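Speaker notes: "Do It Like Me. No, Like Me." Teaching robots by hand
Slot is 30 minutes, questions included. Bring water. Do not bring the laser pointer, see last time.

OPENING (slide 1, title only)

Wait for the door to close. It squeaks, let it finish.

Ask who in the room has tried to teach another person to drive. Hands. Ask who is still speaking to that person. Pause here even if the laugh doesn't come.

Then: I teach robots to do laundry for a living. My mother tells people I'm in software.

Say who we are. Binow, small group, we collect demonstrations and train policies on them. Credit Wen-hsiung Kan early, he did most of the work on the cloth tasks and he's sitting in row 2 pretending to read the program.

SLIDE 2: THREE WAYS TO SHOW A ROBOT SOMETHING

Go quickly, most of them know this.

Kinesthetic. You grab the arm and drag it through the motion. Good for wiping a table. Very bad for your back, and the robot learns with your body in its way.

Teleoperation. You sit somewhere else and drive. Leader arms, a headset, a controller, whatever your budget said yes to. The robot's own motors do the moving, so what you record is what it can do. The price is that you become slow. Clever adults take a full minute to pick up a sock.

Hand-held grippers. You leave the robot out of it altogether, take its fingers in your own hands and do the chore yourself. Cameras go along. The arm comes later, when there's something to teach it.

Say plainly that we use the second and third and argue about the ratio at lunch.

SLIDE 3: WHY CLOTH

Because a block is always a block. Pick up a mug 9 times and you've picked up a mug. Pick up a shirt 9 times and you've met 9 shirts.

Also cloth doesn't have a front until you've found it. (Mime looking for the collar. Keep it short, Tania says the mime went on too long at the rehearsal.)

SLIDE 4: THE WORK ITSELF

Let them look. Count to 8 in your head before talking.

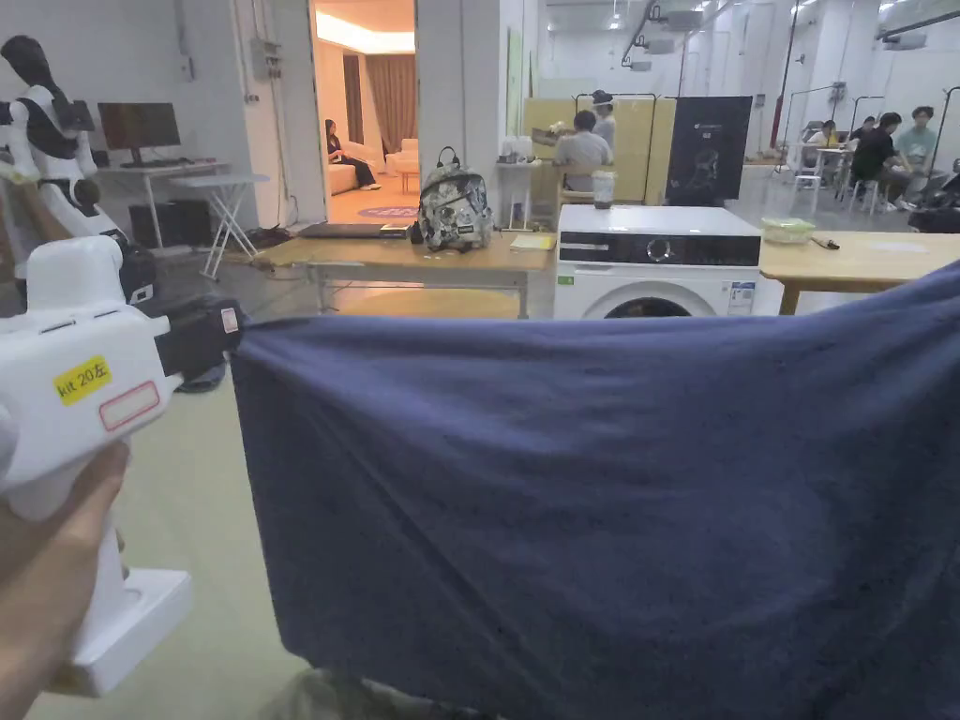
Hand-held grippers and laundry, on the same open floor. 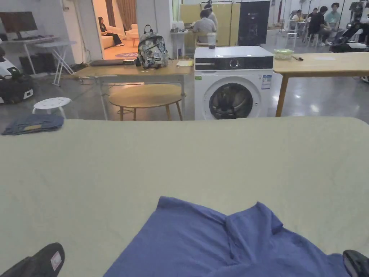 Now the part where I talk about hands. When you fold at home you use all your fingers, plus your chin, plus one knee if it's a fitted sheet. Give a person two jaws and all of that goes away. The first hour is humbling. People with engineering degrees swear at towels.

But that's what we're paying for. Every habit the operator invents to get by with two jaws is a habit the robot can use. Dragging a hem along the table to flatten it. Pinching shallow so the layer underneath stays put. Letting gravity do the corner. None of that was in our written instructions, which were by then quite long and which I was proud of.

Tell the Zarkau story if time allows. Short version: our first folding policy, named Zarkau for reasons lost to a whiteboard, learned to fold very nicely and then pat the pile twice. We spent days in the code. The pat was Wen-hsiung. He pats things. It was in every demonstration he had ever recorded. Point at row 2.

SLIDE 5: WHAT A GOOD DEMONSTRATION LOOKS LIKE

Boring. Say it again, boring.

Steady pace, no stopping mid-motion to think. If you have to think, think before you start. A pause in the data teaches the robot to pause, and it will pause with total confidence for as long as you let it.

Keep the mistakes, if you fix them. A slipped corner followed by a calm second grab is worth more to us than a perfect run. Throw away the slipped corner followed by a sigh and a restart.

Start from a mess. Operators are polite people and they lay the shirt out neatly before pressing record. Then the robot meets a shirt that fell from a height and has no idea what it's looking at. We now ask for a drop from shoulder level. Morale improved.

Change operators. See pat, above.

SLIDE 6: WHERE REMOTE CONTROL STILL WINS

Be fair here, the Kwan people will be in the room.

Anything where the robot's own reach matters. A human with a gripper will happily bend an elbow in a way our arm can't, and you find that out at playback, in the form of a loud noise. Clokance is the checker we wrote for this. It goes through a recording and flags the bits where the arm would have to be a different arm. It is not elegant. It's a list of red lines with timestamps, and it has saved us two shoulders (the robot's).

Anything with force. Pulling open a stuck drawer, pressing a lid. In your own hand you feel it and adjust without noticing, and the recording only has where your hand went.

Whole-body tasks. Bending down to a washer door, stepping back while it swings. For that we still drive the real machine, slowly, with someone near the stop button who has been told not to chat.

SLIDE 7: THINGS I WOULD TELL MYSELF LAST MAY

Label the runs the same day. "towel_good_final_b" means nothing by the end of the week.

Wash the laundry now and then. Repeatedly folded cotton goes limp and cooperative, and the policy comes to expect it.

Trim sessions. After lunch the folding gets sloppy and the operators start humming. The humming is harmless, the folding isn't.

Ask the operators what's hard. Tania Jayawardena had a better grasp order for polo shirts than the one in our protocol, and had been using it quietly for weeks under the impression she'd get in trouble.

SLIDE 8: QUESTIONS

Likely ones:

How many demonstrations do you need? More. Then give the real answer, that it depends on how much the starting mess varies, and offer the backup slide.

Can it do fitted sheets? No. Can you?

When can I buy one? Look at the clock, thank the organizers, take the cable adapter with you, it's ours.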